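Home | Units | Handouts | Contact

Unit 4: Pattern at Home

Floral walls get all the attention, but look at how a busy print behaves next to a pale one! Big outlined blooms carry across a room, while soft pastels on a tabletop only show up close.

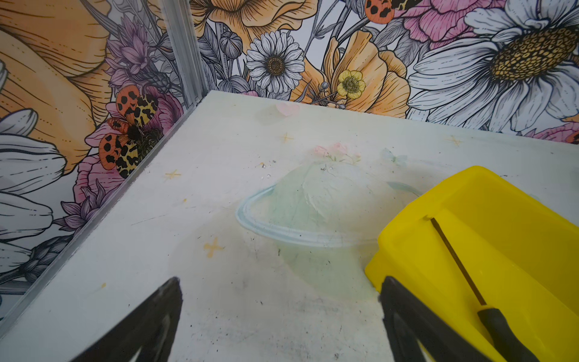

For next time, bring 2 surfaces from your own home — one loud, one quiet — and sketch where they meet. Telmo Alcaraz will lend markers.

Shares 4 | Comments 2

Contact: Paraskevi Stergiou, Prernau | Back to top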